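The Handwriting Teacher
Opinion

Print this article
E-mail this article to a friend

My grandmother taught penmanship to children who would rather have been outdoors, and she did it by folding her own hand over theirs and steering. The child supplied the pencil and the sulking. I have thought about her often since January, when I began spending my mornings on a stool at Rovow, steering a pair of arms that have no wish to be outdoors and still write worse than any six-year-old she ever met.

The job title is demonstrator. I move my own arms, the machine's arms copy them, and the whole business is recorded so that some later piece of software can study how I did it. What the software is supposed to admire is my skill. I should say that my skill, before I took the stool, was in editing grant applications.
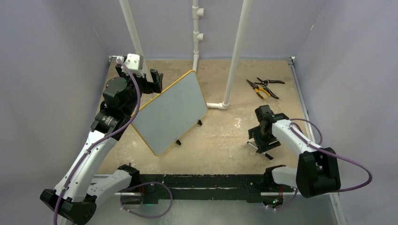

There is a school of thought, well represented in our lunchroom, that holds the demonstrator to be a temporary embarrassment. Lalit Goel, who runs the training side and is a kind man in most respects, refers to us in planning documents as "the input." The input gets a break at half past ten. The assumption is that we will pour the task in at one end, a model will come out at the other, and everyone can stop paying for coffee. I think this gets the value of the work wrong, and I say so as someone whose rent depends on it.

Take writing. You would suppose that a person who has been literate for decades could write a few words through a machine. I supposed it. On my first day I produced something that Tove Bach, at the next station, took for a seismograph reading. The trouble is that I don't know how I write. I never did. My fingers feel the drag of the pen and ease off before I've had a thought about it, and through the remote controls that feeling is gone. I have only my eyes and a delay, and I push too hard, or I hover over the board making elegant letters in the air.

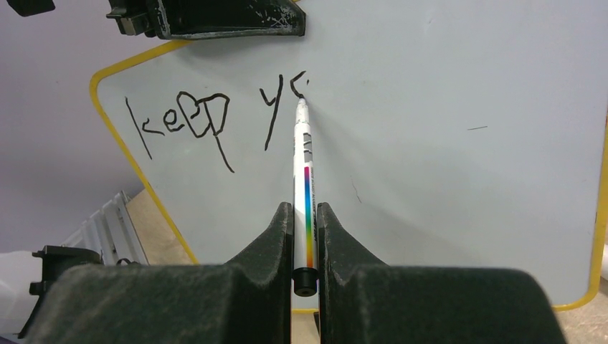 What gets recorded, then, is a person learning to do an old thing badly in a new body, and I'd argue that most of the useful information is in the badly. Tove and I have fallen out over this in a friendly way. She likes a clean take and deletes anything with a wobble in it. I would keep the wobbles. A short phrase beginning with "keep" can run quite comfortably until the p, whose tail sets off down the board like a man leaving a party, and the y after it is made of two strokes that have met but don't seem close. Somewhere in there a human being noticed the trouble and kept going. If you throw that out, you teach the machine that trouble never comes, and then you are surprised when it stands there helpless the first time it does.

Lillavo, whose controllers we used before these, sold a smoothing feature that took the tremor out of your hand. It was lovely. Everybody's demonstrations looked as if they'd been done by the same calm dentist. The models trained on them were calm too, right up to the moment the pen slipped, at which point they went on calmly writing with nothing. Skarphéðinn Hviid switched the smoothing off one evening without asking anyone, and I consider it the only act of courage I have witnessed in an office.

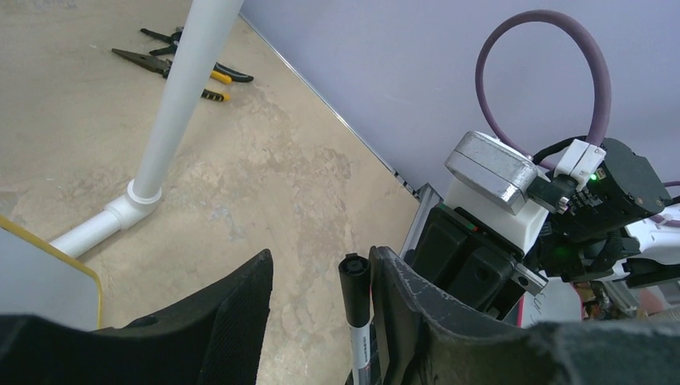

Between takes, with the cap on.

The other thing the planning documents leave out is choice. A demonstration is full of small decisions that look like nothing. Do you turn the pen before you lift it, or after? Which hand holds and which hand does? I hand things from left to right because I always have. Bergþóra Hedegaard goes the other way. She is left-handed and was made to feel bad about it at school, and she's delighted to be corrupting a machine. Put the two of us in one data set and you get a robot that hesitates in the middle, and management calls that noise. I call it two people with reasons. Somebody ought to have asked us what the reasons were, and the form we fill in after each session has room for 13 characters under "comments." I usually put "pen slid."

The quota, meanwhile, is 70 good takes a shift. Good means finished. So the demonstrators, being human, have found the easiest way to finish. We do the task the same way each time, from the same side, with everything set down where we like it. By noon we are behaving like robots in order to teach a robot to behave like us – and the numbers look wonderful. Eyvindur Ketilsson has a chart of them by the elevator.

I would rather have half as many and let people talk while they work, or at least afterward. My grandmother never counted how many letters a child had made. She looked at how the pencil was held.

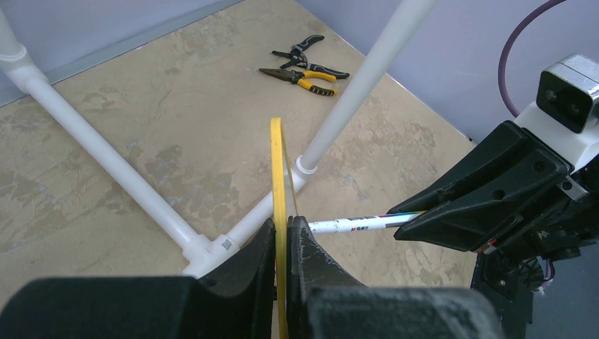 Could the machine learn all this without anyone steering it? It could learn a good deal by trial and error, given enough time and enough spoiled pens, but somebody would still have to tell it what a decent letter looks like and when to stop.

I notice I have started pressing harder when I write by hand. My shopping lists come through on the table underneath. Tove says hers have gone the other way and she can hardly read them.

We use cookies to remember your reading preferences. By continuing to browse you accept our cookie policy.

Contact the opinion desk | Copyright, all rights reserved | Back to top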